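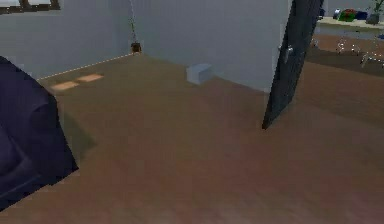 Chapter 6
Scheduling a Season

What this chapter covers: round robins, byes, travel, rest days, tiebreakers. Bring a pencil. Chapter 5 dealt with eligibility and rosters, so the teams are set now and somebody has to say who plays whom, and when.

Start with the simplest case. Four teams, one field each, everybody plays everybody twice. Home once, away once. Twelve games. Easy. Most students can do it on a napkin, and most coaches have.

Now add a fifth team. Odd number, so one team sits out every round. That's the bye. Byes cause more arguing than referees do. A bye right before a rivalry game looks like a gift. A bye in week one looks like nothing at all, unless it's your bye.

The running case for this chapter is the Diltport Women's Soccer League. Clubs from Diltport, Clustholm, Araya and smaller towns in between. In its second season the league had 19 clubs and played a single round robin. Too many games, not enough Saturdays. Clustholm's first team made a trip of 129 miles each way, twice in one month, both times on short rest. Players missed work. Two games were forfeited and a third was moved to October and played in the dark, more or less.

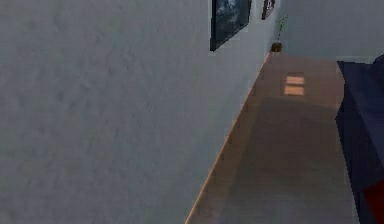 The league's answer was to split into two divisions by geography. Shorter trips, fewer games per club. But the divisions came out uneven, ten and nine, and the smaller one had a bye every single round. Keep that in mind for Exercise 6.4, its the same problem with smaller numbers.

A word on vocabulary. A "round" is one set of games in which no team plays more than once. A "matchday" is a date on the calendar. Not the same thing. A round can be spread over several matchdays, and when it rains it usually is. Students mix these up on every test.

Home and away balance comes next. Try not to give any team three away games in a row. Two is fine. Sometimes three can't be helped (stadium repairs, school concerts, a field that floods). Write down the reason when it happens. You'll be asked.

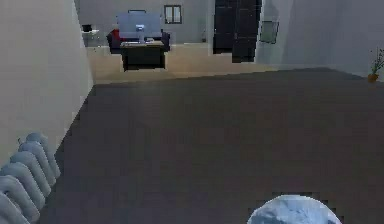 KEY TERMS
round robin, bye, matchday, rest interval, break, tiebreaker, goal difference

Tiebreakers must be published before the first game. Before. Not in the last week, when everyone can see who gains. Diltport used goal difference first, then head to head, then a coin. Other leagues flip the first two. Either order works so long as its printed and every club has a copy.

Attendance matters too, even in an amateur league. The Clustholm and Araya derby drew 2,041 people when it was placed mid-season with no other local game that day. The return match went up against a school football final and drew far fewer. Same teams, same price of admision.
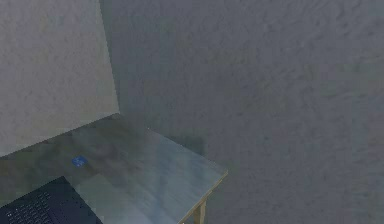

So a good schedule looks at what else is happening in town. Get the school calendar. Get the fair dates. Ask who else has the parking lot. Do it early, changes get expensive once the tickets are printed.

Section 6.1 starts with the circle method, worked by hand for six teams and then for seven. Read it once with the book open, then try it with the book closed. Software comes in at 6.5 and not sooner.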